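Teaching a Bench Arm to Push Blocks: Workshop Tips

These notes are for anyone guiding a robot arm by hand or with a remote controller. Most of them come from Gitau Langat's first month at the Winier workshop.

Set up the board before you power the arm. Screw or clamp it down if it shifts when you lean on it. Wipe off sawdust, or the blocks will drag in one spot and slide in the next.

Start each demonstration from a different layout. Toss the blocks down and leave them how they land. If you line them up neatly every time, the arm learns the neat layout and gets stuck on anything else.
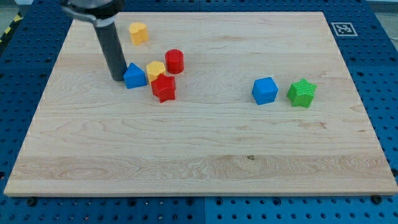
Keep the tip low and come in from the side you want to push from. Flat-sided shapes are easiest to steer. Stars catch on their points and spin, so push those in short strokes and correct as you go. A cylinder standing on end will slip off to one side if you are not centered on it.

Move slowly with the remote. Jerky stick movements get recorded along with the good ones. If you knock something over, keep going and fix it. Those recoveries are worth saving.

Stop after 2 hours. Svitlana Vakulenko checked our October recordings and found the sloppy ones were nearly all from the end of long sessions.

Name the files as you save them. We had 2000 recordings before we started doing this, and sorting them took longer than making them.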